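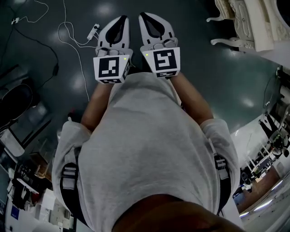
Pick the cable up off the floor

Short one today, I'm meant to be out of the door. But this has been on my mind since November and I want it written down.

Leads on floors. White ones mostly, thin, lying in loops with a plug or an adapter sat at one end. You see them in offices, in halls, in people's front rooms. Everyone steps over them. Everyone is so used to stepping over them that if you bend down and coil one up they look at you as if you'd started ironing the curtains.

I think it is the most useful bit of tidying there is. More than dusting. Far more than cushions.

My case, quickly. A mug on a table is just a mug on a table. A lead on the floor changes how you walk. You shorten your step, you look down, you go round the long way with the shopping. And if both hands are busy – tray, box, washing, whatever – you can't see your own feet anyway. Look straight down at yourself some time while you're carrying something. Jumper, arms, a bit of floor. That bit of floor had better be clear.

Shiny dark floors are worse, in my view. People say a white lead shows up well on a dark one and so it does, until the ceiling lights are on and the whole thing is full of bright round blobs. Then your eye goes to the blobs. We had a floor like that at the Anedell building and I caught my foot twice in my first winter there, both times in full light, both times sober.

Now the usual answer is to buy something. Clips, trunking, a box with a lid. I bought the Didano cable box, 24 quid, and it is still under the desk with one lead in it and a lot of fluff. A friend swears by the Macedo clips. Fine. But the clips don't do it for you, you still have to bend down, and once you have bent down the job is nearly over. Coil it, loose loops, not tight round your elbow, that ruins them. Put it on a hook. Eleven seconds, I timed it.

The hall at Gurkedton has one hook by each socket, old brass coat hooks, and not a lead on the floor when I was last in. No sign telling you to either. The hook is there so you use it, thats the whole system.

I'm 62 and I bounce less than I did. Maybe that's all this is. But I'd have tripped at 24 as well, I'd just have got up quicker and left the thing were it was.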